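4. Bagging up and clearing the floor

If you've followed me this far, your desks are wiped, your drawers are empty and you've got a pile of scraps to get rid of. I wrote this part of the Stara room guide last because I kept changing my mind about it. The version you're reading is the one I use myself.

Before you start: pull the chairs back from the tables so there's a clear walkway. Coil up any cables you can unplug. Wear closed shoes, please!

1. Put the rubber mat flat in the middle of the floor, textured side up. Everything that's leaving the room goes on the mat first (yes, even the one sad pen).

2. Open a fresh bag and fold the rim outward a couple of inches. Fill it on the mat, soft stuff at the bottom, and stop when it's two thirds full. I know, there's always room for one more handful – leave it out anyway.

3. Press the air out gently with your palm, working from the bottom up. If the bag puffs back, open it and try again.

4. Twist the neck twice and tie one knot, close to the contents but with enough tail above it to grab.

CAUTION: Never press on a bag with glass or blades in it. Those go in the hard tub by the door, see section 2.

5. Lift by the knot, straight up, and hold it over the mat for a moment before you walk anywhere. You want any leak to happen there.

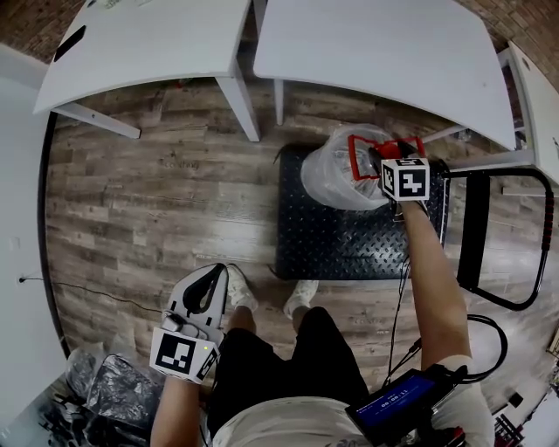
Zoriana Pasichnyk wrote in after the June edition that she ties hers with two knots and a loop, and that a single knot slipped on her halfway down the stairs. Fair enough! I tried her way for a while and it does hold better with heavy paper waste. With light trash I still go for one knot, and if you use the thin Cina bags the loop tends to tear before it helps you.

6. Carry the bag out through the side door to the bins. Keep it away from chair legs and table frames, as thin plastic snags on just about anything.

7. Come back and shake the mat outside, then sweep along the boards, with the grain. Going across pushes the grit into the gaps, and you'll be there all evening with a butter knife.

8. Wipe the mat with a damp cloth and hang it up to dry. Don't put it back on the wood while it's wet.

NOTE: New bags are on the shelf in room 102, in boxes of 200. If you open the last box, write it on the list inside the cupboard door, or text Þröstur Toft and he'll order more.

Chairs go back last, once the floor is dry. Then turn to section 5 for the windows.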